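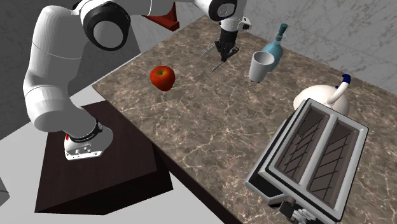
Source: Tusteo Recorder, main view, scene "Counter" from the Trululier scene pack. Render by Erkbridge.

Section 2. Recording demonstrations on the kitchen counter

January
By the Tusteo documentation team, Erkbridge

In this section you record your first set of demonstrations in simulation. A demonstration is one complete run of a task, driven by a person with the hand controller. The learning system will later try to copy what it finds in these runs, so the quality of your driving goes directly into the quality of the policy.

The task used in this section is called apple_to_cup_side. The arm must pick up the apple, carry it over the counter, and put it down on the free marble next to the white cup. The cup must stay standing. The bottle, the kettle and the toaster are not part of the task, but they stay on the counter during all the runs, and the policy must learn to leave them in peace.

Before you start, please check that you have:

- Tusteo Recorder installed and the license activated (see Section 1)
- the Trululier scene pack in your scenes folder
- a Hagedorn hand controller, charged, or connected with its cable
- free disk space for the episodes. A full set with pictures can be larger than you expect.

Note: It is possible to drive the arm with the keyboard. We keep this mode for testing the scene only. Keyboard runs have hard corners in the movement, and a policy trained on them will move in the same manner.

2.1 Loading the scene

1. Start Tusteo Recorder and wait until the status field says Ready.
2. Choose Scene > Open and select Counter.
3. Choose Scene > Reset to start pose. The arm goes to its start position over the counter, with the gripper pointing down and the fingers open.
4. Look at the main view. The apple, the cup and the gripper must all be visible at the same time. If one of them is hidden, choose View > Default.
5. Open the Physics panel and press Settle. The objects fall by a very small distance and come to rest on the counter.
6. Choose Scene > Save as and give the scene your own name. Do not write over the original file of the pack.

Caution: Do not press Settle when the gripper is touching an object. The object can jump away with high speed, and sometimes it goes through the counter. If this happens, reset the scene and begin again from step 3.

2.2 Connecting the hand controller

1. Turn on the Hagedorn controller and put it flat on the table, with the buttons up.
2. In Recorder, choose Device > Connect. The light on the controller becomes steady.
3. Press Calibrate and do not touch the controller until the bar is full.
4. Take the controller in your hand and hold the side button. The gripper now follows your hand. When you release the side button, the arm stops and you can move your hand back to a comfortable place.
5. Pull the trigger slowly to close the fingers. Release it slowly to open them.
6. Check the directions. When your hand goes to the right, the gripper must go to the right in the main view. If it goes another way, choose Device > Align to view and calibrate again.

Note: The arm looks slow compared with your hand. It is limited on purpose to the speed of the real arm. If you move too fast, a yellow line appears between the gripper and the target point. Wait for the arm to catch up. Runs where the yellow line is visible for a long time should be thrown away.

2.3 Practicing

Please do not skip this part, also if you have used other controllers before. In practice mode nothing is saved.

1. Set the mode switch to Practice.
2. Bring the gripper above the apple and turn your wrist until the fingers stand on both sides of it.
3. Go down slowly. Stop when the finger tips are lower than the middle of the apple.
4. Close the fingers until the contact mark in the corner becomes green. Do not squeeze more after this.
5. Lift the apple straight up, then move to the side.
6. Put it down and wait until it stands still before you open the fingers.

The apple is round, and it likes to roll out when you grip it too high. Repeat until you can do the whole task without thinking about the buttons. After this, drive one or two times close to the cup, so that you know how it feels when the gripper touches it. The cup is light and falls easily.

Caution: The bottle stands close behind the cup and is partly hidden by it in the default view. When you bring the gripper down on the far side of the cup, you may push on the pump cap without seeing it. Switch to the top view with the Tab key if you are not sure.

2.4 Recording

1. Set the mode switch to Record.
2. Type the task name, apple_to_cup_side, in the Task field. The name must be written the same way in every session. Apple_To_Cup will be stored as another task.
3. In the Instruction field, write one sentence in plain words, for example: put the apple next to the cup.
4. Set Time limit to 19 seconds. A calm run fits well inside this limit.
5. Set Randomize to Low. With every reset, the apple and the cup will be placed in a slightly different position. The other objects stay where they are.
6. Press the top button to start. A short tone plays and the border of the view becomes red.
7. Drive the task from start to end.
8. When the apple is resting on the counter and the fingers are open, lift the gripper a little and hold it still. Press the top button again.
9. Recorder asks for the result. Choose Success, Fail or Discard. See 2.5.
10. The scene resets alone. Continue from step 6.

Record 60 successful runs with Randomize on Low. Then set it to Medium and continue. For this task a set of up to 200 runs is useful; after that we saw very little improvement on our side, and the time is better spent on a second task.

Note: Take a break when you feel tired in the arm. In tired runs the gripper comes down at an angle, and it is difficult to find these runs afterward.

Note: If two people record for the same set, agree first on the way of gripping. One person who takes the apple from above and one person who takes it from the side will give the policy two different answers for the same picture. With a small set this makes the policy hesitate.

2.5 Which runs to keep

Mark a run as Success when the apple ends on the free marble beside the cup, the cup is standing, and no other object was moved.

Mark a run as Fail when the task was not done but the driving was honest work. For example, the apple slipped and rolled behind the cup. Failed runs are not used for copying, but they are used to train the success detector, so please do not delete them.

Mark a run as Discard when something was wrong with the recording itself: the controller lost the connection, you were interrupted, or the physics did something strange.

A run where you dropped the apple, took it again and finished well is a Success. These runs are valuable. Do not produce them on purpose in the first set.

2.6 Checking the set

1. Choose Data > Review.
2. Sort by Length. Play the longest and the shortest runs first. Mistakes are most often there.
3. Turn on Show path. The path of the gripper is drawn over the counter as a blue line. Small waves are normal. A line with a sharp jump means lost tracking; change this run to Discard.
4. Look at the first moment of a few runs. The gripper must be open and must not move yet. If it is already moving, use Trim start.
5. Press Validate. Recorder checks that each run has pictures, joint values, gripper values and an instruction.
6. Choose Data > Export and select the Erkbridge training format.

Caution: After export, do not rename the episode folders by hand. The index file keeps the old names and the training will stop with the message "episode not found." If you need to change a name, do it in Review and export again.

2.7 Common problems

The fingers close, but the apple stays on the counter.
The grip is too high. Go lower before closing. Check also that Friction in the Physics panel is at its default value.

The arm stops in the middle and the status field says Joint limit.
You have turned the wrist too far in one direction. Release the side button, turn your hand back, and hold the button again. Discard the run.

The main view is slow or jumps.
Set Render quality to Medium. The reflections on the marble and on the toaster take a lot of the graphics card. Do not change this setting in the middle of a set. If you must change it, start a new set.

The message "Scene differs from set" appears when you press Record.
Somebody changed the scene after the first run was saved. Open the scene file that was used at the beginning, or create a new set.

Continue with Section 3, Training a first policy.

Tusteo Recorder User Manual | © Erkbridge | Contact support | Back to top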